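Keep the Rubber Bands

Every drawer-clearing guide I have read in the past few years says to throw the rubber bands out. They are listed with the dead pens and the soy sauce packets, under things you will never use. I disagree, and I think the advice comes from people who have only ever owned rubber bands badly.

The usual complaint is that they breed. They come in on the broccoli, the mail, the bunch of asparagus, and they go wherever the hand happens to be: the doorknob, the neck of the dish soap, the bottom of the junk drawer. After a year or two you have a drawer with rubber bands in every corner of it and no idea where one is when the bag of rice splits. That is a storage problem. It says nothing about the bands.

I worked in the mail room at Jurnell for a long stretch, and we bought them in boxes of 2,000. They had a place, an open tray by the scale, and the rule was that a band went back in the tray as soon as it came off a bundle. We lost very few. The ones we lost were on wrists.

At home I do the same on a smaller scale. One open container, on the surface where the work gets done, with no lid. A lid is where most people go wrong. With a lid you need two hands, and if one hand is holding a bundle of envelopes the band ends up on the table "for now." I have tried jars, a cigar tin and a Tasura drawer insert with 40 little compartments, which I gave away in February. Sorting them by size was a waste of an evening. You can see the size of a rubber band by looking at it.

Some people build a rubber band ball. I have nothing against them as a hobby, but as storage they are poor. The band you want is always three layers down, and everything on the ball is stretched all day long. Rubber kept under tension in a warm room gets brittle. I took apart one of mine after several years and most of the inner bands snapped in my fingers.

A tangle in a basket looks worse and works better. The bands are slack, you can get at them, and you can pull one loose with a finger and thumb. A small plastic basket will do. If a few are left lying on the table, they go back when you clear up — a job of seconds on a pale wood top, where red and green ones show up well.
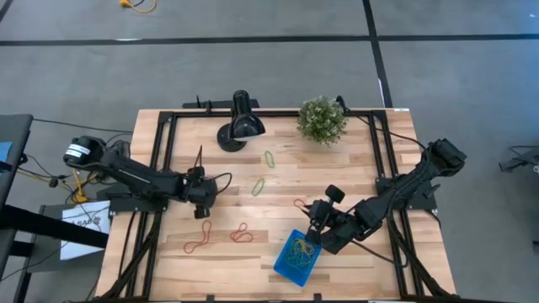

Eirini Stamatopoulos wrote to me after an earlier version of this piece to say that I was being too easy on the tangle. She keeps hers on a hook, in a loop of string, and throws out any band that has gone shiny or sticky. She also thinks 200 is more than any household can use, and that past that point I am just collecting.

She may be right about the number. I have not changed my mind about the hook, because threading bands back onto string is one more step, and one more step is how they end up on the doorknob.

On the sticky ones we agree. Those can go in the trash. The rest should stay, out in the open, somewhere near the rice.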